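Pudside Facilities Forum > Housekeeping > Automation on the residential floors

kaewkla_nights
Since June the Vurkis system issues our room tasks. Bins are now a separate task from beds, 305 bins a week on my list. Before, one person did the whole room. Has anyone else had theirs split?

3rdfloor_tam
Same at Bredetti. The bin task is closed by scan, so the bed gets left for whoever has the bed list. Two people go in where one did.
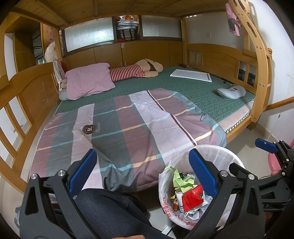
Reply #3
linen_and_keys
Disagree with both of you. My walking went down once the routes were sorted by floor. A lined bin is one lift and one new bag, and it makes sense to batch them.

kaewkla_nights
Batching works for offices. In a bunk room with bedding and soft toys on the lower bunk, I still have to decide what is rubbish and what belongs to someone. The task allows 20 seconds for that.

linen_and_keys
The allowance can be edited. Ask your supervisor for the room type setting.

3rdfloor_tam
Ours is locked. I raised ticket 1538 on Tuesday and it is still open.

linen_and_keys
Then it's a permissions fault at your site. I'd still keep the routing.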